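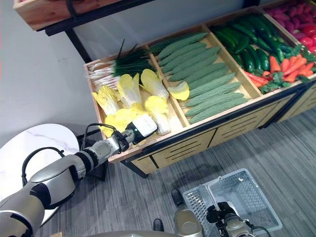
Troseck two-arm picker with a napa cabbage in its grip at the practice produce stand

I'd been curious about the Troseck for a good long while, so when Drorus started offering it with their Tallby grocery kit I signed up for the 30 day trial before I could talk myself out of it (the kit is the artificial produce and the lesson plans, and you can get it separately). We teach an evening class in robot handling, and I wanted something people could learn on without bruising a real tomato!

Setup took us most of an afternoon, mainly the Urio software, which wanted its license typed in twice. After that it was a pleasure. One gripper holds the basket and the other goes shopping, and my students caught on faster than I ever did.
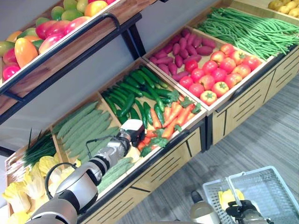

Page last changed: Dec 28, 2020

The cabbages are a nice first lesson, big and forgiving. Carrots are harder, what with those feathery tops, and I'd leave the green beans until everybody has a few evenings behind them. I do wish the cables sat closer to the arm, as that loop near the elbow makes me a little nervous when we work close to the shelf.

Support answered all 6 of my emails, and kindly too. The manual could use an index. We're keeping ours, and the next class starts in January.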